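Cleaning and Running a Small Refrigerator

By Brenda Inskip
November 20, 2020
5 min read

Small refrigerators get less attention than the big one in the kitchen. They end up in garages, basements, guest rooms and workshops, and they are often bought used. Most of the trouble people have with them comes from dirt, a tired door seal or a bad spot on the floor, and all three can be dealt with in an afternoon.

Before you start

Unplug it. Turning the dial to off leaves power at the cord, and you will be using water near the light socket. Move the food to a cooler with ice packs. Anything that has been open since April can go in the trash while you are at it.

If there is ice on the walls or around the freezer box, let it melt with the door open. Lay old towels along the front edge and change them when they are soaked. A bowl of hot water on a shelf speeds it up. Do not chip at the ice with a knife or a screwdriver. The tubing behind the liner is thin, and a punctured one usually means the end of the refrigerator.

Washing the inside

Take out whatever lifts out and let glass or plastic shelves come to room temperature before they go in warm water. Cold glass can crack. Dish soap is enough for most of it. For the walls, mix 2 tablespoons of baking soda into a quart of warm water and wipe from the top down. Skip bleach and anything with a strong scent, as plastic liners hold on to smells for weeks.

Shelf rails collect more than the shelves do. An old toothbrush gets into the ridges. So does a wooden skewer with a bit of cloth wrapped around the end. Clean vents with a damp cloth that has been wrung out hard, and keep sprays away from the thermostat and the lamp.

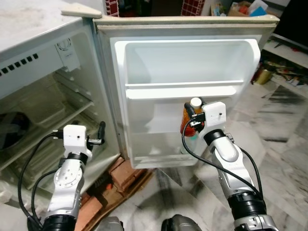

Lợi Cao wrote in to say that baking soda never did much for the fish smell in a used refrigerator, and that what worked was crumpled newspaper with a little charcoal in an open dish, left in for a week with the door shut and the power off. I have since tried it on a refrigerator that had stored bait, and it did help. Change the paper halfway through the week.

Door seal

Close the door on a dollar bill and pull. There should be some drag. Test it at the corners and along each side. If the bill slides out freely, wash the gasket with soapy water and dry it, then test again. Crumbs in the folds are often the whole problem. A stiff gasket can sometimes be softened with a hair dryer on low, kept moving, and then pressed back into shape by hand. If it is torn, order a new one by the model number, which is usually on a plate inside the compartment or on the back.

Where it stands

Leave a couple of inches behind it and some space at the sides. On a garage or basement floor that gets damp, raise it. Bricks or concrete blocks will do if they sit flat and every foot or edge of the cabinet is fully supported. Push on a top corner before you plug it in. If it rocks, take it down and start over. Set the front a hair higher than the back so the door swings closed on its own.

A refrigerator that has been laid on its side should stand upright for a day before it is turned on.

Putting it back to work

Dry everything, including the drawer and the channel it slides in. Plug the unit straight into the wall, set the dial to the middle and put a thermometer in a glass of water on the center shelf. Check it the next morning. You want it under 40 degrees and above freezing. Load food only after that, and leave gaps between items so the air can move.

Vacuum the dust off the back twice a year. If the coils are exposed, use the brush attachment and go gently.

If it will be sitting unused, leave it unplugged, with the door propped open by a rolled towel. Take the door off or tie the prop in place if there are children in the house.

Recent tips

Getting candle wax out of a tablecloth
How to store paint over the winter
Quieting a washing machine that walks
Cleaning a cast iron drain
When to replace a cutting board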